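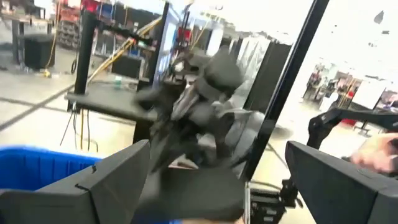 4. Setting Up the Washer and Running the First Load

Covers the Gesia front-loader, both door directions. Section 3 was unpacking. If the shipping bolts are still in, stop and go back. Warranty does not cover a machine run with the bolts in, and we do check.

Section revised Feb 19, 2022. Older printed copies have the hose steps in the wrong order, toss them.

4.1 What you need

Adjustable wrench
Spirit level, short one is fine
Flashlight
Bucket and an old towel
Inlet hose and drain hose (taped inside the drum)
Part 604, the U-shaped hose guide, in the bag with the feet

No part 604 in the bag? Check under the foam. It sticks to the foam. Still nothing, call Russo Parts and give the serial number, not the model number.

4.2 Placing the machine

1. Pick a hard floor. Tile, concrete, old hardwood OK. No carpet, no rubber mats over carpet.

2. Leave a hand's width on both sides and a bit more at the back for hoses.

3. Screw the four feet all the way in, then back each one out two turns.

4. Set the level on top, front to back, then side to side. Adjust front feet first. Back feet are a pain to reach once hoses are on so get them right now.

5. Push down on each corner. Any rocking, go back to 4.

6. Tighten the lock nuts up against the cabinet. People skip this one. Then the machine walks.

CAUTION: Two people to move it. Do not lift by the door, the detergent drawer or the top panel.

4.3 Water and drain

1. Shut off the water at the wall.

2. Run a little water from the tap into the bucket first, clears out grit. Shut off again.

3. Inlet hose, straight end to the tap, bent end to the machine. Check the rubber washer is in both ends. Hand tight plus a quarter turn with the wrench. No more than that.

4. Click the drain hose into the hose guide and hang it over the standpipe or sink. The end must not sit in water.

5. Open the tap slowly. Flashlight on both joints. Wait a few minutes and look again.

NOTE: Hot and cold taps. The standard Gesia is cold fill only. The Aston version has two inlets, red to hot, blue to cold. See Appendix B for teh Aston.

4.4 Power

Grounded outlet, its own circuit if you have it. No extension cords. No power strips. Plug must be reachable after the machine is in place.

Panel lights up, beeps once, shows a dash. Ready. If it shows E1 the door isn't shut. E3, water is off at the wall.

4.5 Empty cycle

Run one before any clothes go in. Clears factory dust and leftover test water.

1. Drum empty. Take out the tape, the leaflet, the foam ring.
2. Half a scoop of powder in the main compartment.
3. Dial to Cottons, hot, spin 1,000.
4. Start. Stay nearby for this one.

Some smell of rubber is normal on the first run. Smoke is not. Unplug and call.

4.6 Sorting

Worth ten minutes once, then it's habit. Go by label first, color second, dirt third.

Darks: wash inside out, cold, with other darks. New black items on their own for the first couple of washes.

Whites: hot if the label allows. Never with anything new and red.

Delicates: mesh bag, low spin. Zip the bag closed and tuck the zipper pull in.

Towels: not with fleece. Lint everywhere.

Slippers and soft shoes: washable ones only, check inside the heel for the tag. Keep them apart from the clothes.

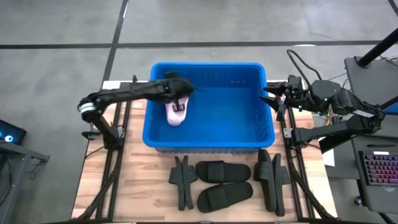
Knock off any loose dirt outdoors. Pull insoles if they come out. Into a mesh bag, both of the pair, with a couple of old towels to stop the banging. Gentle, cold, spin 300 or no spin. Air dry, stuffed with paper, away from heaters. Leather, cork or glued soles do not go in the machine at all.

Empty every pocket. Coins end up in the pump filter, tissues end up on everything. Close zippers, do up hooks, untie drawstrings that have knotted up.

4.7 Loading

1. Shake each item out before it goes in. Balled up things stay balled up and the middle doesnt get clean.
2. Mix big and small pieces in one load.
3. Fill loosely. You should be able to get a flat hand in on top.
4. Check the door seal for trapped cloth. Close until it clicks.

CAUTION: One heavy item by itself (bath mat, heavy robe) will throw the drum off balance. Add two towels. If the spin stops and the panel shows E7, pause, spread the load out by hand, restart.

4.8 Detergent

High-efficiency type only. Powder or liquid, not both. Main wash is the left compartment, softener is the small one in the middle with the max line. Don't go over the line, it siphons out early.

Soft water, use half. Suds on the door glass at the end of a cycle means too much. Run an extra rinse, use less next time.

4.9 After the load

Take clothes out soon as it's done. Wipe the seal, get down into the bottom fold. Leave the door and drawer open a crack. Close the tap if you're going away.

Pump filter once a month. Steps and drawing on page 109.

Questions on this section to Evanthia Dimitriou, customer setup desk. Missing parts, Fatima Maluleke at Russo Parts. Have the serial number ready, inside the door rim on the right.

Section 5, program table, next page.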